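## 5. Recording a set to a USB drive

The Lokunus mixer can record the master output straight to a USB drive, with no laptop connected. Recordings are saved as WAV files. Read this section before your first live recording.

### Before you start

- Use a drive formatted as FAT32 or exFAT. Other formats show `DRIVE ERR` on the display.
- Leave at least 2000 MB free for a long set.
- Plug the drive into the **REC** port on the top panel. The port on the back is for firmware updates only.

### Setting the level

1. Turn the **MASTER** knob to the 12 o'clock position.
2. Play the loudest track you plan to use, with the channel fader all the way up.
3. Press **MENU**, then choose **REC > LEVEL**.
4. Turn the **SELECT** knob until the meter peaks just below the red.
5. Press **SELECT** to save.

> **Note:** The record level is separate from the booth and master levels. Turning the room up or down during the set does not change the recording.

### Recording

1. Hold **REC** for two seconds. The button blinks while the drive is checked, then stays lit.
2. Play your set. To mark a new track, tap **REC** once. The mixer starts a new file with no gap in the audio.
3. To stop, hold **REC** again for two seconds.
4. Wait for the light to go out before you remove the drive.

> **Caution:** Do not pull the drive or switch off the mixer while the **REC** button is lit or blinking. The file in progress will be lost, and earlier files on the drive may be damaged.

The mixer holds up to 490 files in one folder. After that it opens a new folder and numbering starts over at 001.

### Auto stop

If the mixer hears no signal for 5 minutes, recording stops and the file is closed. To change this, go to **REC > AUTO STOP** and pick 5, 20 or **OFF**. Choose **OFF** if your set has long spoken parts on a microphone routed to the booth only, as that signal does not reach the recorder.

### Moving files to a computer

Files open in most audio editors. In Tendano, import the whole folder at once and turn on **Join by number** to rebuild the set as one track. Keep the original files until you have listened to the joined version all the way through.

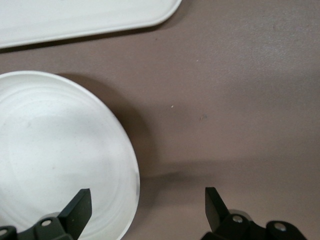
**Can I record the headphone cue along with the master?**

Only the master output goes to the USB recorder. To capture the cue signal, connect a separate recorder to the headphone jack.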